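The second life of a fish box

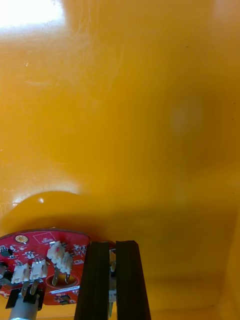
Yellow plastic with light scratches and a patch of glare.

Tomomi Kubo keeps her tomatoes in a crate that once carried haddock. She bought it from a yard outside Dellmont, hosed it down, drilled drainage holes in the base and left it out for a fortnight to lose the smell. It has been by her back door for 6 summers.

"The first one was a bit of an experiment," she says. "Then I went back for five more."

Sturdy plastic tubs and crates have become hard to find cheaply. Garden centres sell thin ones that split after a frost. The better sort are made for fishing, farming and food works, and they tend to be sold by the pallet. That leaves the second-hand yards, and the one Kubo uses, Korkitz, will sell singles to anyone who turns up before four in the afternoon.

The yard's stock comes mostly from Tunstall, where a packing works closed in March and cleared out 725 containers in one go. Some went to farms. Others were bought by a theatre group to store costumes, and a good many are still stacked along the fence.

Prices depend on size and condition. Surface scratches make no difference to use, though they do hold dirt, so anything meant for food needs a proper scrub. Cracks at the corners are worse. Press hard on each corner before paying, and look underneath, where dragging wears the plastic thin.

Sunlight is the other trouble. Older plastic left outdoors turns chalky and then brittle – run a thumb over it and see if powder comes off.

Kubo fills hers with 40 litres of compost each, more for potatoes. Drilling is slow work with a blunt bit, and she advises clamping a piece of scrap wood behind the plastic to stop it tearing. Leave the lids at the yard unless you need them. Hers are still in the shed.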